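Preltance Two-Arm Station: Set-Up Guide
Section 8. When a Liner Snags or Tears

Sooner or later a liner will catch on a gripper, and small pieces of plastic may end up on the carpet. Please take your time with this one and don't be tempted to reach in while the arms are live.

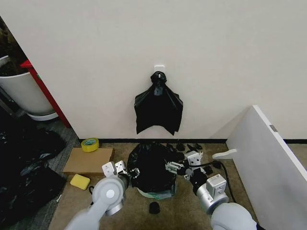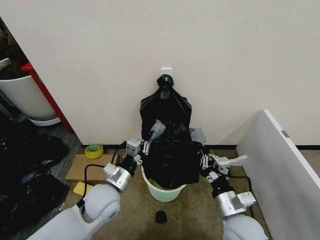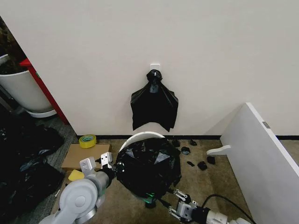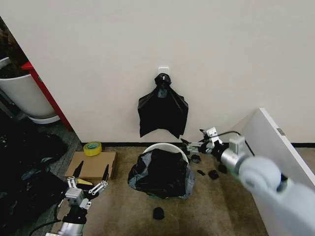
Figure 8-1. Liner work at the bin, with a bag hanging from the wall hook.

1. Press Stop and wait for both arms to come to rest.
2. Switch off arm power. The display will show fault 426.
3. Ease the plastic out of the fingers by hand, a little at a time.
4. Pick up every loose scrap, including any beside the bin or along the baseboard.
5. Fit a fresh liner, restore power and run the job at low speed.

Caution: Never pull a stuck liner with the arms powered. A finger can close again without warning.

Note: If fault 907 follows, look over the gripper cables for plastic wound around them.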